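Naltlow Quilted Cover, Grey-Purple Stripe
by Temba

Home > Bedroom > Covers and Throws > Naltlow

A light quilted cover for the bed, with plenty of charm and a pattern that gets better the longer you look at it. We've stocked Temba bedding at the Mokbridge shop for six years and this is the design we keep taking home ourselves! 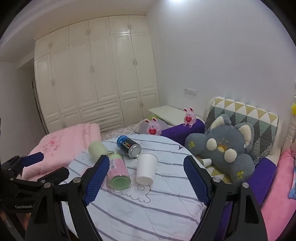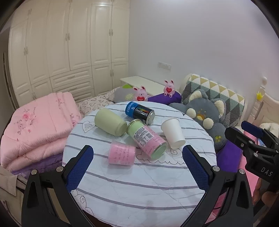 Naltlow stripe in grey-purple on white, with cups and cans on top. Other items not included.

About the pattern

From across the room you mostly see the stripes. Come closer and there are little line drawings on the white: a cloud, a heart, some curly swirls. They look like something doodled in the margin of an exercise book, and they're drawn in outline only, so the whole thing stays calm even in a small bedroom (we were worried it would be too cute, and it isn't). It's lovely with pinks and purples, and it will happily share a bed with other patterns. Patterned cushions, plush toys, a bolster, a folded blanket down the side, go for it.

On the bed or off it

Temba sells this as a bed cover, but we love it on a round table too. Let it hang evenly, smooth out the middle and you've got a soft top for a bedroom tea table. The quilting gives a bit of padding under cups and cans. Tall, light cups can tip on any padded surface, so pop a tray underneath if you're serving drinks.

Winter weight or summer weight?

Somewhere in between. It's enough by itself on a warm December night, and in the cooler months it goes over a heavier doona without adding much bulk. It folds down small enough for a shelf or the end of the bed.

Details

Colour: white with grey-purple stripe
Sizes: single, double, queen
Fabric: cotton outer, polyester fill
Edge: bound and stitched
Matching pillowcases: sold separately, set of 2
Pieces in the Naltlow range: 18

Care

Machine wash cold on a gentle cycle with like colours. Line dry in the shade if you can, and give it a good shake while it's still damp so the filling sits flat. Cool iron on the back only. Please don't bleach it. Spills are best dabbed with cold water straight away, especially tea and anything fizzy.

It may come out of the packet with fold lines. A night on the bed softens them, and one wash takes care of the rest.

Goes well with

Grustico bolster pillow, purple
Temba fitted sheet, heart outline
Grustico folded throw, pink

Delivery and returns

Orders leave Mokbridge on weekdays and can take up to 21 days to reach remote addresses. Unwashed covers can come back for an exchange or refund. Queen size is back in stock from Sat 6 May, and pre-orders go out first.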